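Home Files Issues Wiki About

Flerholm swap shed log, README

Typed-up version of the paper log from the Flerholm swap shed. People leave things, people take things, and they write it in the book by the door. Mostly. 2386 entries after cleaning. One CSV, one notes file, this readme.

Last edit August 10, 2024. Typing by Niamh Kavanagh and Rodrigo Villalobos, checking by Clémence Roussel. Mistakes in the readme are mine (Niamh).

What's in the folder

log.csv - the entries, one line each
notes.txt - odd things we ran into while typing, page by page, not tidy
words.csv - spelling list, what was written on the left and what we took it to mean on the right

No scans. The books have phone numbers in them, all over the margins, so those stay in the cupboard.

Columns in log.csv

id - just a running number, no meaning, gaps are fine
book - A, B or C
page - as penciled in the corner. Book B has two page 40s, we called them 40 and 40x
dir - in or out. "?" if the writer didn't say
item_raw - exactly what's written, incl. spelling
item_clean - our guess at a normal name
cond - good / ok / worn / broken / blank. Only filled when the person said somthing about it
note - everything else on the line

No names column. There was one in the paper, we skipped it. If a name turned up inside a note ("for Anna's boy") we put [name].

How it was typed

Straight off the page into a spreadsheet, book A first. Rodrigo did all of A and the first half of C. I did the rest. Clémence picked 200 lines and typed them again without looking at ours, then we compared. Most disagreements were in/out, where the arrow in the book could go either way. Second most was handwriting in book B, there is one person who writes "lamp" and "lamb" the same. We assume lamp.

105 lines dropped completely. Water damage, or crossed out so hard you can't read under it, or not an item at all (weather, complaints about the lock, a pretty good bean soup recipe, which is in notes.txt if you want it).

Lines with more than one thing on them were split. "2 chairs + rug" becomes two rows, chairs and rug. The number stays in item_raw. We did not make a quantity column, tried it, people write "some plates" and "box of plates" and "plates" and it all fell apart.

Cond is thin. Over 595 rows have it and the others are blank. Don't read blank as good. Blank is blank.

Cleaning up names

item_clean is all lower case, singular unless it makes no sense (scissors, curtains). Local words kept in raw, swapped in clean. Some calls we made that you may not like:

- "tub" could be a bin, a crate, a baby bath. All went to "bin, open" unless the note said otherwise
- "sponge" and "foam" kept apart even though people plainly mix them up
- "board" is a mess. Chopping, ironing, notice, shelf. If unclear it's "board, unclear"
- anything electrical with no other info is "appliance"
- Bala is written a lot in book C, that's the secondhand place up the road, means the item came from there or went there. Not an item!!
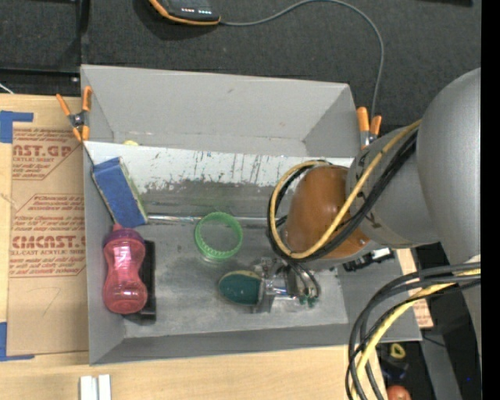

Gray open bin, scuffed floor. Blue block leaning at the left wall.

Known problems

Dates. The paper has almost none. Someone started putting months at the top of pages in book C, then stopped in November. We left dates out. Order on the page is the only order you get, and even that's shaky becuase people filled in gaps.

Ins and outs don't balance. Lots more in than out. Doesn't mean the shed is full, people forget to write when they take.

Same object can come in, go out, come back. We didn't link them. Florencio Salcedo had a go at it for the big furniture and gave up around the third brown armchair.

Commas in item_raw are inside quotes. Excel in some settings still breaks it. Open with import, not double click.

Use

Do what you like with it, say where it came from. Please don't try to work out who left what, it's a small place.

Anselmo Calvo has a log like this one from Cifuentes, different columns, ask him directly. There was talk of joining the two. Not done. Column names would need sorting out first and his cond is a number from 1 to 4.

To do

finish words.csv (stops at S)
recheck page 40x
second look at all the "?" rows in book A
put book D in when it's full

Corrections: open an issue with the id and what you think it says. One issue per row please.

Share 3 comments 11 likes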